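Feb 24, 2012

Use-of-force records, Butbridge division. Import and cleaning.

Loaded the second release of the Butbridge file into Rewi. 1281 rows, one per officer report, which means an incident with two officers present appears twice. Collapsed on incident number. 42 rows have no incident number at all and are parked in a separate table until Marianna Wasilewska has been through the paper forms.

The "outcome" column is a mess. "Injury", "inj." and "minor inj" merged. "Refused treatment" left alone: could be either, and the form gives no guidance. Firearm drawn and firearm discharged share one code before August, so no split is possible for that period. Do not chart it as a trend.

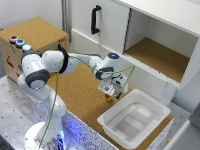
Photo: Umiris

Rate per head of population: used the census figure for the whole division. The town centre draws in a lot of people at weekends who do not live there, so the rate will read high. Needs a footnote in the draft.

Hand-checked 20 incidents against the coroner and press lists. Two mismatches, both on date, both out by one day (night shift entered under the start date). Left the original dates in and added a flag.

To do: ask the records office what code 9 means. Rerun the Vovomness script after the merge, old output is stale. MW to confirm whether dog bites count as force under the old form.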